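**Hand guiding vs. remote control for teaching, what are you all using?**

**gridsquare_ten**
Hi all, long time reader. We've got a small arm set up for tabletop jobs (pick something up, hang it, put it down again) and I'm the one doing most of the teaching. Up to now I've done it all by hand, meaning I free the joints, grab the arm near the wrist and walk it through the motion. I like it! But my shoulder doesn't, and the runs are shaky right where they need to be clean, at the last inch before the fingers close. Should I switch to remote control? I've got 128 good runs so far and don't want to throw them out.

**pegleg_motion**
Switch. I did hand guiding for a whole summer and the thing that killed it for me was my own arm showing up in every recording. The policy learned to look for my sleeve. I wish I were kidding. Went to a leader arm (the Zendemitz one, secondhand) in August and never went back.

**oatmealfan**
Disagree with pegleg, at least for somebody starting out. With your hand on the arm you feel the contact. When a cup handle catches on something you know it right away. With a leader arm that has no force feedback you just keep pushing until something slides or tips over. I'd stay with hand guiding for anything with contact and mask yourself out of the video afterward.

**pegleg_motion**
> mask yourself out of the video afterward

Have you done that for a few hundred runs? Because I have, and I'd rather sand a deck.

**oatmealfan**
222 runs, yes. Took an evening to set up and then it ran overnight. It's fine.

**gridsquare_ten**
Ok so the sleeve thing worries me, I do wear the same green hoodie every day lol. What about using the jog buttons on the pendant? No extra hardware.

**Lowgear**
Please don't. Jogging gives you stair-step motion, one axis and then the next, with a long pause in between while you hunt for the button. It works great for saving a handful of fixed waypoints. For demos you want the arm to learn from, it's awful. We tried it on the Sasport project and every single run was 10 times longer than it needed to be, most of it standing still. You end up trimming the pauses and then the timing is junk anyway.

**pegleg_motion**
Agree with Lowgear for once.

**tinwhistle606**
I use both ways and I don't think you have to pick one. Remote control for the big moves, and then a few hand-guided runs for the fiddly end part, kept in a separate folder so I can weigh them differently. The name is from 606 runs on my first task, by the way, which was way too many. I'd have been better off with fewer runs and more start positions. My table looks like this these days:

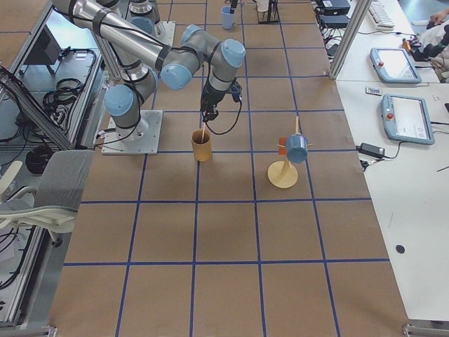 Start positions are where I'd put your effort, gridsquare, whichever way you drive the arm. I used to set things down wherever and I swear I put the mug in the same spot every time without knowing it. Blue tape squares on brown paper fixed that for me. Before each run I pick a square for the tan cup and another for the mug stand, and I write both down. I also change which peg the light blue mug hangs from and which way it faces, because the gripper coming straight down is a very different problem from reaching in at the side. And strap your cables along the links! Mine used to drag things over during hand guiding and I blamed my own wrist for weeks.

**oatmealfan**
The grid is a great idea. Does the arm learn to depend on the tape, though? I'd be scared it only works on blue lines.

**tinwhistle606**
Fair question, and I haven't tested it properly. I do mean to flip the paper over and try a batch on the plain side. My guess is it'll be a little worse.

**Lowgear**
It'll be a lot worse. Do a third of your runs with no lines at all, and use a small pencil tick at each corner so you can still find your squares.

**tinwhistle606**
Pencil ticks, ok, stealing that.

**gridsquare_ten**
This is super helpful, thank you! So the plan: keep my 128, tape up a grid (I guess I have to, with this user name), change my shirt once in a while, and borrow the Flilten controller from the lab next door to try remote for the approach. Does anybody know if it does gripper width or only open/close?

**pegleg_motion**
Open/close only on the old firmware. Newer one has a trigger that does width, but you have to turn it on in the settings and it's off by default.

**oatmealfan**
And do ten hand-guided runs of just the hang, right at the peg. Humor me.

**gridsquare_ten**
Will do, I'll post the success rates for both once I've got them.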